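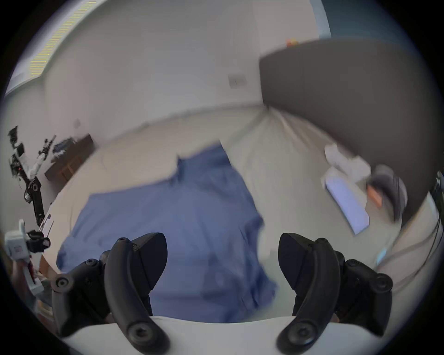

Wäsche falten, mit eigenem Greifer

Angefangen hat Caltimow mit einem Hemd, das keiner bügeln wollte. „Ich habe es angeschaut und gedacht: Das muss doch eine Maschine können“, erzählt der Erbauer am Telefon, und man hört ihm an, dass er am liebsten sofort weiterschrauben würde. Ein Jahr später stecken gut 2000 Euro in dem Projekt, dazu fast jeder freie Montag. Bereut hat er davon nichts – „höchstens das erste Netzteil!“

Warum ausgerechnet Stoff? „Weil er jedes Mal anders daliegt. Einen Würfel greifst du, und er bleibt ein Würfel. Ein Hemd macht, was es will, und genau das finde ich großartig.“ Deshalb führt er den Greifer zunächst selbst, von Hand, Bewegung für Bewegung, und zeichnet alles auf. Die Arme sollen später aus diesen Aufnahmen lernen. 2706 Griffe sind inzwischen gespeichert, davon hält er 900 für richtig brauchbar.
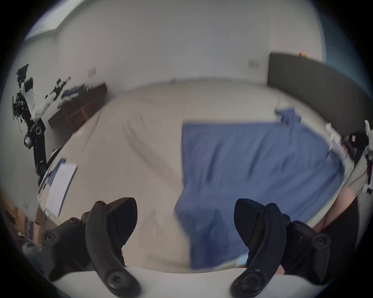 Gebogene Finger und viel Geduld

Am längsten hat er an den Fingern gesessen. Die erste Version war gerade und schob den Stoff nur vor sich her. „Dann habe ich sie nach innen gebogen, und plötzlich hatte ich eine Falte zwischen den Spitzen. Ich bin durch die Wohnung gelaufen vor Freude.“ Die Gelenke zieht er vor jeder Sitzung nach, sonst bekommen sie Spiel. Nach etwa 20 Minuten macht er eine Pause, denn ein Greifer am ausgestreckten Arm wird schwer (er hat das anfangs unterschätzt, der Muskelkater war beachtlich). 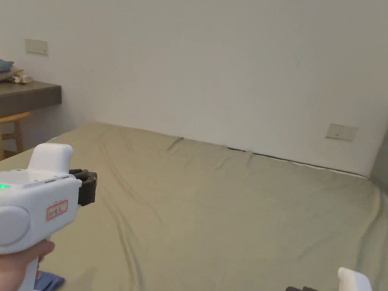 Von Hand beschriftet: einer der weißen Handgreifer, die Backen leicht geöffnet.

Die Etiketten hat er eingeführt, nachdem er einmal einen ganzen Abend lang mit der falschen Kalibrierung aufgezeichnet hatte. Das Steuerprogramm heißt Gralgate und ist ebenfalls Eigenbau. „Da steckt noch Code drin, den ich niemandem zeige“, sagt er und lacht. Am liebsten übt er das Aufnehmen am Kragen oder an einer Seitennaht, und zwar langsam. Wer hastig zupackt, bringt dem Arm das Hasten gleich mit bei.
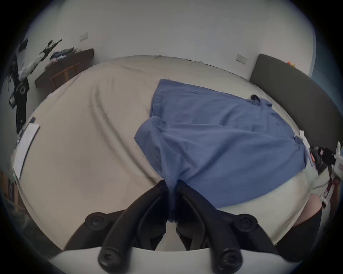 Aus der Werkstattrunde Urkwood kommt dazu ein Einwand: Man solle lieber mit Handtüchern anfangen und Hemden erst angehen, wenn die Ecken sicher sitzen. Er kennt den Rat und hält ihn sogar für vernünftig. „Aber Handtücher falte ich selbst ganz gern. Hemden nicht.“

Als Nächstes kommen die Ärmel dran – im März will er den ersten Versuch mit beiden Armen machen.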